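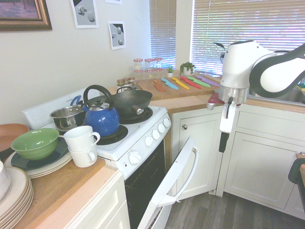
¿Por qué la masa madre de centeno sube menos que la de trigo con la misma harina de refresco y el mismo reloj?

Por la red, o por la falta de ella. El centeno retiene el gas a base de pentosanos, que son una especie de engrudo con buena voluntad, y el trigo lo hace con gluten. El gas se produce igual; lo que cambia es quién lo sujeta. Comparar las dos por altura en el bote es como comparar un globo con un colador.

29 de junio de 2022

Dicho lo cual, llevo toda la primavera comparándolas por altura en el bote. Queda anotado para que conste y para que la próxima persona que abra este cuaderno pueda sentirse superior.

Estado de los cultivos. Samuel (el de centeno, heredado con nombre y con manías) sigue oliendo a manzana pasada, que en él es señal de salud. Ritemley (el de trigo, bautizado por una errata en la etiqueta que ya no hay quien corrija) amaneció con líquido gris por encima. Hambre, no enfermedad. Refrescado 1:2:2 y a otra cosa.

Lo del líquido gris: lo he removido hacia dentro. Ya sé que en la hoja de la pared pone que se tira. La hoja de la pared la escribí yo en invierno, cuando tenía más certezas y menos calor.

Temperatura. El problema de siempre. El termómetro de la repisa y el de la nevera chica no se ponen de acuerdo ni en hielo picado, y hasta hoy he elegido cada vez el que me daba la razón. A partir de ahora manda el de la repisa. Los datos anteriores van con asterisco, es decir, casi todos.

Harina. Se acabó el saco de Pleresetti. El nuevo es de la misma casa y con la misma etiqueta, y absorbe otra cosa completamente distinta. Con 700 g de harina y el agua de costumbre la masa quedó en un estado que la bibliografía llamaría «alta hidratación» y que yo llamo sopa. Segundo intento con menos agua, añadida a cucharadas y sin apuntar cuántas, con lo cual he obtenido una masa excelente e irrepetible.

Pendiente: repetirla apuntando.

Sobre la sal. Alguien ha dejado escrito al margen que «retrasarla da más sabor». Puede ser. También da más ocasiones de olvidarla, como demuestra la hogaza del lunch, digo del almuerzo, que tenía una miga preciosa y sabía a cartón mojado. Propongo pesar la sal al principio y dejarla encima del cuaderno, donde estorbe.

Proyecto Skinbridge (las cortezas). El nombre era provisional. La idea sigue siendo la misma: ver cuánto vapor hace falta al principio para que la greña abra sin que la corteza salga mate. Dos hogazas gemelas, una con bandeja de agua y otra sin ella. La de la bandeja abrió bien. La otra abrió por debajo, por donde le dio la gana, y tiene ahora una especie de pie. Sabor idéntico. La del pie se corta peor — se vuelca.

No saco conclusiones con dos panes. Bueno, saco una: la cuchilla está roma. Pedir hojas.

Presupuesto. Quedan 3000 g de centeno integral, que a este paso de refrescos dan para llegar a agosto si dejo de regalar cultivo a todo el que pone cara de interés. El sobrante de Samuel lo he hecho galletas saladas, con comino. Demasiado comino. La receta no lo pedía, fue una aportación personal.

Para mañana:

Goma elástica en cada bote a la altura de partida, y esta vez medir desde la goma.
Refresco de Ritemley a primera hora, con agua del tiempo y no del grifo caliente.
Anotar el olor con palabras que sirvan a otros. «Como siempre» queda prohibido, igual que «raro».
Probar el centeno en molde y dejar de pedirle que se sostenga solo.
Corregir la hoja de la pared, o al menos tachar lo del líquido gris.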